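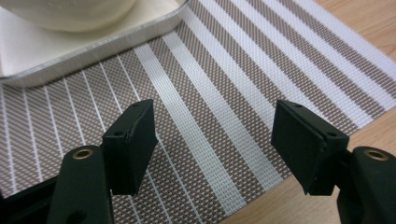
Striped woven placemat with a shallow tray, on a wooden tabletop.

Course 323: Serial Heroes and Their Worlds
Handout 5 - How a shared universe keeps its rules
Instructor: Kendra Tremblay

Reading before class: the first 9 issues of Stukelton, and the short essay by Kasun Wijesinghe in the reader. If you have no time for everything, please read at least the first 3 issues and the essay.

1. What we mean by shared universe
A shared universe is a fictional world used by more than one writer. The characters of one series can enter another series, and the events must agree. In Stukelton the city is the same city that we saw in Oleck, but the two series were written by different people. Salim Temba wrote Oleck alone. Stukelton was started by Sharon Sang and later continued by Jin-sol Koo.

2. Hard rules and soft rules
Wijesinghe makes a difference between hard rules and soft rules. A hard rule can not be broken without an explanation inside the story. For example, in Oleck the masks work only for the person who made them. A soft rule is more like a habit of the writers. The heroes of Oleck never leave the city at night, but no character says it is forbidden.
Please note that readers often take a soft rule for a hard one. When Koo sent her hero out of the city in issue 7, many letters to the publisher complained of a mistake. Wijesinghe does not agree with them, and I also think there was no mistake.

3. The crossover
In the crossover, two casts meet. The writer has to decide whose rules are stronger. Sang's solution was to let the mask of Grajales fail when he lends it to a hero from the other series. The reader of Oleck expects this. The new reader learns it together with the hero - this is why the scene is so long.

4. Retcon
The word comes from "retroactive continuity". It means that a later story changes what we believed about an earlier one. Compare the two origins of Follatell: in Oleck she is an orphan, in Stukelton her father is alive and works at the harbor. Look at who tells us each version.

For the discussion
Bring one soft rule from a series you know well and the place where it is broken. Write half a page, by hand or typed. Students who missed handout 4 can get it from me after class.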